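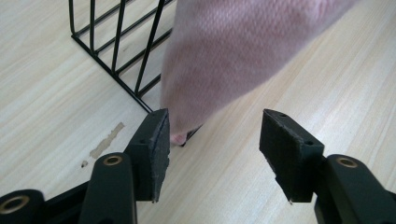 共用作業室の机・備品およびお忘れ物に関するよくあるご質問

Nusolura館 管理事務室

本ページは、Nusolura館107号室（共用作業室）をご利用の皆様から寄せられるお問い合わせのうち、机、卓上備品、衣類・小物の取り扱いに関するものをまとめたものです。予約方法および利用登録については「利用登録のご案内」を、会議室の備品については「会議室利用の手引き」をご参照ください。

1　作業机について

机は自由に移動してもよいですか。

机の移動はご遠慮ください。床面に配置位置の印を設けており、通路幅はこの配置を前提として確保しています。複数名での作業等により配置の変更が必要な場合は、予約時に備考欄へその旨をご記入ください。管理事務室の職員が事前に配置を変更いたします。当日のお申し出には対応できないことがあります。

木の机の上で、カッターやアイロンを使用できますか。

カッターは、貸出用のカッティングマットを敷いた場合に限り使用できます。マットは管理事務室の窓口でお渡しします。アイロンは107号室では使用できません。アイロンを要する作業は、Plollholm棟の家庭科室をご利用ください。なお、家庭科室は別途予約が必要です。

天板はどのように拭けばよいですか。

備え付けの布を水で湿らせ、固く絞ったうえで、木目の方向に沿って拭いてください。その後、乾いた布で水分を取り除いてください。アルコールを含むウェットシート、研磨剤入りの洗剤およびメラミンスポンジは、表面の塗膜を傷めますので使用しないでください。使用後の布は、流し台脇の回収かごにお入れください。

灰色のこすれ跡が付いてしまいました。弁償が必要でしょうか。

通常の使用に伴うこすれ跡については、費用のご負担を求めておりません。明るい色の天板では、鉛筆の粉、靴墨、金属製品の角などによる跡が目立ちやすいため、お気づきの際は次の手順でお手入れをお願いいたします。

まず、乾いた布で表面の粉を払います。粉が残った状態で水拭きをすると、汚れが木目に沿って広がることがあります。

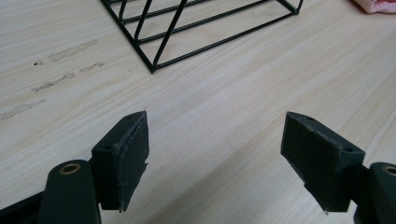 次に、固く絞った布で跡の部分を軽く押さえるように拭き、様子を確認します。落ちない場合は、白色のプラスチック消しゴムを目立たない場所で試してから、力を入れずにこすってください。それでも残る跡は、無理に落とそうとせず、利用記録票の「机」の欄に位置をご記入ください。定期清掃の際に専用の用具で対応いたします。

深い傷、焦げ、塗料の付着など、天板の補修が必要となる損傷については、利用規程第12条に基づき、実費の一部をご負担いただくことがあります。損傷に気づかれた方は、ご自身の利用によるものでない場合も、利用開始時に窓口へお申し出ください。利用開始時にお申し出のあった損傷については、その回の利用者にご負担を求めることはありません。

飲み物を机に置くことはできますか。

蓋の付いた容器に限り認めています。結露する容器の下には、必ずコースターまたは布をお敷きください。食事はできません。

2　卓上備品について

机で使える備品には何がありますか。

書類を立てて整理するためのワイヤー製ファイルスタンド、ブックエンド、卓上灯、文具トレーを用意しています。いずれも室内でのご利用に限り、無料でお使いいただけます。室外への持ち出しは、Plollholm棟を含め、認めておりません。

ファイルスタンドにはいくつかの形状があると聞きました。どれを選べばよいですか。

収納する書類の厚みと大きさに応じてお選びください。クリアファイルや封筒など薄いものを数多く仕分ける場合は、仕切りの間隔が狭いものが適しています。厚みのある冊子には、間隔の広いもの、またはブックエンドをお勧めします。迷われる場合は、実際の書類をお持ちのうえ窓口にご相談ください。
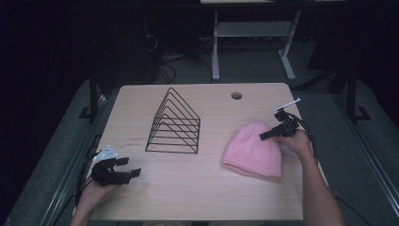
書類の高さがそろっていない場合には、仕切りの高さに差のあるスタンドをご利用いただくと、後ろの書類の見出しが手前の書類に隠れにくくなります。写真の黒いワイヤースタンドは、細い棒を曲げた三角形の枠を重ねるように並べたもので、横から見ると斜めの線が階段状に連なっています。底の部材がそのまま天板に接する形のものは、書類を入れたまま引きずると天板にこすれ跡が付くことがあります。位置を変えるときは、書類をいったん取り出し、両手で底部を持ち上げて移動してください。

スタンドに書類を入れたまま帰ってもよいですか。

同日中に再度ご利用になる場合を含め、書類を残して退室することはできません。残された書類は、お忘れ物として管理事務室でお預かりします。個人情報を含む書類については、封をしたうえで保管し、職員が内容を閲覧することは、持ち主の確認に必要な範囲に限っております。

継続して同じ資料を使用される方には、鍵付きの書類棚をお貸ししています。使用料は1か月1,000円です。申込書は窓口および各階の掲示板横に備えています。

ワイヤーの枠が曲がっているものを見つけました。直して使ってもよいですか。

ご自身で曲げ戻さず、使用を中止して窓口へお持ちください。細い金属の棒は、繰り返し曲げると溶接部が外れ、先端が露出するおそれがあります。お届けいただいた備品は職員が点検し、使用を続けるか廃棄するかを判断いたします。通常の使用で生じた変形について、利用者に費用を請求することはありません。

帽子やマフラーをスタンドに掛けてもよいですか。

お控えください。編み地がワイヤーの継ぎ目に引っ掛かり、糸が引き出されるおそれがあります。衣類の重みで枠が傾き、隣に立てた書類が倒れた事例も報告されています。上着、帽子、マフラーは、入口横の衣類掛けまたは棚をご利用ください。棚には、ニット類を平らに置くことのできる浅い段を設けています。

備品を自宅用に購入したいのですが、取扱店を教えてもらえますか。

特定の店舗および製品のご紹介は行っておりません。寸法をお知りになりたい場合は、窓口で巻尺をお貸しいたしますので、備品を室内に置いたままお測りください。

3　帽子・衣類等のお忘れ物について

作業室に帽子を忘れた可能性があります。どこに問い合わせればよいですか。

Nusolura館1階の管理事務室にお問い合わせください。電話でのお問い合わせの際は、利用日、利用された机のおおよその位置、帽子の色および素材をお知らせください。該当する品をお預かりしている場合は、窓口での確認方法をご案内いたします。電話のみで本人確認を完了することはできません。

お忘れ物の記録には、どのような事項が記載されますか。

品名、色、素材、発見場所、発見時刻および目立つ特徴を記載します。ニット帽については、折り返しの有無、編み地の種類、縫い目の位置、飾りや洗濯表示の有無を併せて確認しています。冬季は似た色の帽子が重なることが多く、「ピンクの帽子」という情報だけでは特定が難しいため、お問い合わせの際にも同様の事項をお知らせいただけますと、確認が円滑になります。
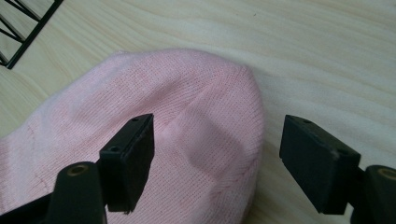 淡いピンク色のニット帽。細かなメリヤス編みで、左側に縫い目の線、右の縁に沿って減らし目が見える。

折り返しのある帽子は、折り目を伸ばした状態と折った状態とで寸法が異なります。寸法をお伝えになる場合は、いずれの状態で測ったものかを添えてください。また、同じ糸であっても、光の当たる部分は白に近く、しわの奥は濃く見えることがあります。色の印象がやや異なる場合でも、形や編み地に心当たりがあれば、一度窓口で現物をご確認ください。

保管期間はどのくらいですか。

衣類および小物は、発見した月の翌月末まで管理事務室で保管します。ただし、貴重品および身分を証明する書類は、速やかに所轄の警察署へ届け出ます。飲食物は衛生上の理由により、当日中に廃棄いたします。傘はPlollholm棟の保管庫へ移すことがありますので、受け取りにお越しになる前にお問い合わせください。

受け取りには何が必要ですか。

利用登録証、または氏名を確認できる書類をお持ちください。代理の方が受け取られる場合は、代理の方ご自身の確認書類に加え、持ち主の署名のある委任状が必要です。書式は問いません。小学生以下のお子様の持ち物については、保護者の方が口頭で特徴を述べていただくことにより、委任状を省略できます。

送付してもらうことはできますか。

着払いに限り、国内への送付を承ります。送付先は利用登録時の住所とし、それ以外の住所をご希望の場合は書面でのお申し出が必要です。発送は毎週月曜日にまとめて行います。

他の人の帽子が机に残っていました。どのようにすればよいですか。

窓口へお持ちいただくか、内線で管理事務室にご連絡ください。窓口へお持ちいただく場合は、発見した机の位置を職員にお伝えください。中に鍵やイヤホン等の小さな物が入っていることがありますので、振ったり裏返したりせず、そのままの状態でお届けいただきますようお願いいたします。

保管中の帽子は洗濯されますか。

洗濯は行いません。素材により縮みや色移りが生じるおそれがあり、洗濯表示のない手編みの品も多いためです。濡れた状態でお預かりしたものは、形を整えて平らに広げ、室内で陰干ししたうえで保管します。においや汚れの著しいものは、密閉できる袋に入れて他の品と分けて保管します。

4　編み物教室および教材について

107号室で開かれている編み物教室では、帽子も編めますか。

Hsu編物教室が、秋から冬にかけてニット帽の講座を開いています。棒針によるメリヤス編みと頭頂部の減らし目を扱う内容で、表編みと裏編みができる方を対象としています。同教室は当館の施設を利用して活動する団体であり、受講の申込みは同教室の掲示に従ってください。管理事務室では受付を代行しておりません。

編みかけの作品を机に広げておくことはできますか。

予約時間内であれば差し支えありません。席を離れる際は、針に先端キャップを付け、作品を机の縁から離して置いてください。机の縁に掛かった糸が通行される方の衣服に絡む事例がありました。昼の12時から1時までは室内清掃のため、作品および道具をいったんお片付けいただきます。

作品の仕上げに霧吹きを使ってもよいですか。

天板に直接水がかからないよう、厚手のタオルを敷いてご使用ください。染色した糸は、湿ると色が移ることがあります。淡い色のタオルで色落ちを確認してから作業を始めてください。天板に色が移った場合は、こすらずに乾いた布で押さえ、窓口までお知らせください。

机の上で作品の写真を撮影してもよいですか。

個人での記録を目的とする撮影は、他の利用者が写らない範囲で自由に行っていただけます。三脚を使用する場合は、通路に脚を出さないようご注意ください。照明器具を持ち込む撮影および販売を目的とする撮影については、事前に撮影届をご提出ください。届出の用紙は窓口にあります。

編み図や型紙をファイルスタンドに立てて使用できますか。

使用できます。開いた状態で見ながら作業される場合は、書見台もお貸ししています。書見台は数に限りがあるため、1回の予約につき1台とさせていただきます。厚紙の型紙をスタンドに立てる場合は、先に幅の広いものを奥へ入れると安定します。

5　退室時の確認について

退室の際に確認すべきことは何ですか。

机の天板を拭き、消しゴムのかすや糸くずを取り除いてください。ファイルスタンド等の備品は、書類を抜いた状態で備品棚へお戻しください。椅子は机の下に収め、衣類掛けおよび棚に帽子や手袋が残っていないかをご確認ください。最後に利用記録票へ退室時刻をご記入のうえ、窓口へご提出ください。

備品棚に戻す場所が分かりません。

棚の各段に品名の札を付けています。ワイヤー製のスタンドは下段に、三角形の枠が同じ向きとなるように並べてください。重ねて収納すると枠同士がかみ合い、取り出す際に変形することがあります。札が外れている場合は、棚の手前に置き、利用記録票にその旨をご記入ください。

糸くずや紙くずはどこに捨てればよいですか。

糸くずは可燃物の容器に、紙類は古紙の容器にお入れください。折れた針、カッターの刃および金属の破片は、窓口の専用容器で回収しています。室内のごみ箱には入れないでください。

回答のない事項については、どこに問い合わせればよいですか。

Nusolura館管理事務室までお問い合わせください。Plollholm棟の施設に関するご質問も、同室で取り次いでおります。近隣のGronditz会館は当館とは運営者が異なるため、同館でのお忘れ物や備品については、直接同館へご連絡ください。

関連する案内
利用登録のご案内
会議室利用の手引き
Nusolura館利用規程
Plollholm棟 家庭科室の予約について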